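**Can a machine do the laundry yet?**

Roos Timmermans has been asking this at every Tradberg meetup since I joined, and in May she finally gave us a whole evening on it. I came home with four pages of notes and a strong urge to go fold something!

Her short answer is "parts of it, slowly." Washing and drying were solved before most of us were born. Everything that comes after the dryer is where it gets fun: pulling one shirt out of a pile, finding the neckline, laying it flat, getting the lint off, folding it, putting it away.
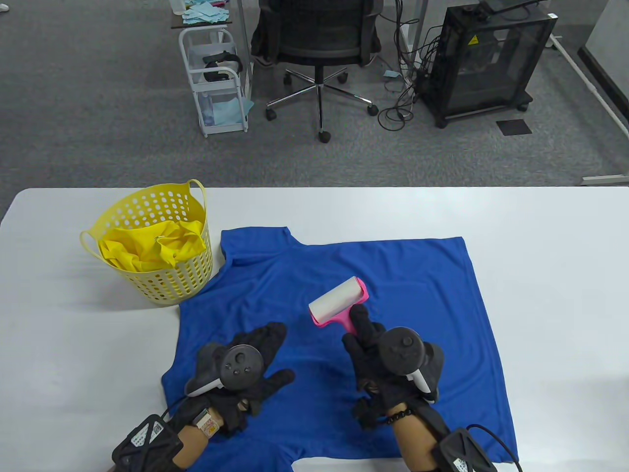 What makes a T-shirt so hard is that it never has the same shape twice. A mug is a mug from any side, and a program can learn where the handle goes. A shirt in a heap could be almost anything, and the sleeve you need may be buried under the rest of it. People sort this out by feel (give it a shake, pinch a shoulder, done) and we barely look while we do it.

Roos ran through the numbers from Isah, the folding program her group has been working on. Out of 209 tries with short-sleeved shirts, it got 60 percent into a stack she would put in her own drawer. I think that's wonderful! Two years ago the same test mostly ended with a shirt on the floor.

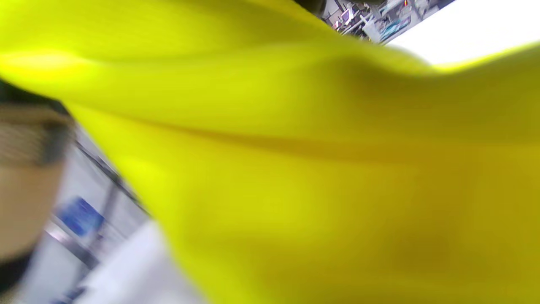
The trouble spots are the ones you'd guess if you've ever folded with a toddler. Close up, cloth is mostly one color with a few soft shadows, and a fold can look a lot like a wrinkle. Isah still mixes up the two, and then it tugs at the wrong layer.

Dorkus, the shop-floor cousin, has an easier life. It moves stiff parts between bins, and the bins stay put.
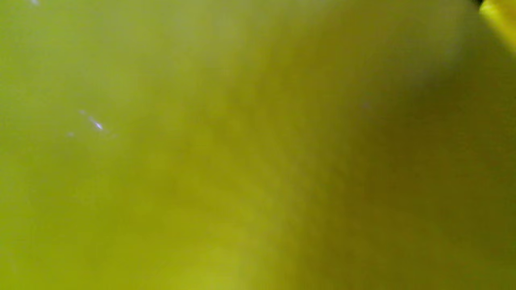 Roos thinks touch will matter more than better cameras over the next few years, and the Rirnora people in the back row agreed loudly. Lint rolling came up too, as a nice in-between chore: the shirt stays flat, but you have to press just enough without dragging it along. I'd love to see that one tried next.

Her slides are on the members' page, and questions can go straight to her.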